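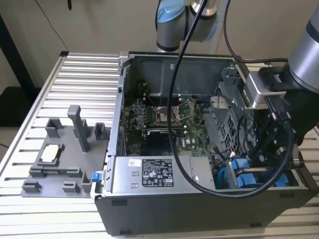 Desktop tower with the side panel off and no processor in the socket.

Prerville Coin and Banknote Fair: was it worth the drive?

2025-02-23

The flyer promised "the largest numismatic gathering in the region," which I've now read on flyers for three different shows. Prerville's fair is in the exhibition hall behind the station, admission is paid at the door, and the floor plan they hand you was out of date before it was printed. I counted on spending the whole day there and was back at the car by early afternoon.

The organizers list 44 dealers. That may be the number who booked. A good stretch of tables along the back wall had cloths and name cards and no dealer, and one firm I had hoped to see, Lauritsen, was down to a single tray case and a stack of last year's auction catalogs. I asked about the Danish West Indies pieces in their online list and was told they had stayed at the office. Why list them as "viewable at Prerville," then?

The stock itself was what you'd expect this time of year. Plenty of Morgan dollars, most of them cleaned at some point and priced as if they hadn't been. Bulk world coins by the pound. Modern silver rounds with animals on them, at well over 70 percent above melt on one table, with a sign calling them "low mintage." Low compared to what? I did find a decent run of German notgeld in a shoebox under a table, sorted by town and marked in pencil, and I bought two. The seller knew which printers had done which series, and it was the best conversation I had all day.

The big draw was meant to be the Vundus stand. Vundus sells a grading service that works from scans — you hand over the coin, it goes under a lens, and a grade comes back with a score for luster, strike and surface. I handed over the same half dollar twice, with a walk around the hall in between. The two grades were 2 points apart. On a common coin that is a shrug, but there are dates where 2 points is the price of a used car. The man at the stand said the lighting in the hall was to blame. Maybe so, but they chose to do it in the hall.

The Kurkomstead mint had a proper booth, with a hand press for striking your own token. Kids were lined up for it and I can't fault that. The new commemorative was also on sale, in a box bigger than my lunch. The price of the box is not listed separately, though I'd like to know it.

There was a talk on spotting altered mintmarks. The slides were fine, the microphone was not, and anyone past the fourth row gave up. I stayed for the part on added "S" marks, and the side-by-side blowups were useful. A handout would have been better.

Food was hot dogs or nothing. Parking was free, and the security at the door did check bags going out — more than I can say for some larger shows.

They plan another one in June. I'll wait for the dealer list, and then I'll call a few of the names on it before I buy gas.

Comments

notgeldnut: That shoebox guy is at every show in the area. Get there early, he lets people dig before the doors open if you have a table.

halfdime_hal: Had the same thing with the scan grading. Mine came back lower the second time. I didn't pay for the slab.

paperandsilver: I thought it was a nice fair. Not everyone needs rare stuff. My daughter loved the token press.

RimDing: Did anyone get a good look at the Lauritsen catalogs? Were they free or were they charging for those?

Recent posts

Cleaned or just dull? Morgans under a desk lamp
What dealers mean when they say "original skin"
Albums that ruin copper
Kurkomstead's last commemorative, one year on
How I store banknotes in a damp house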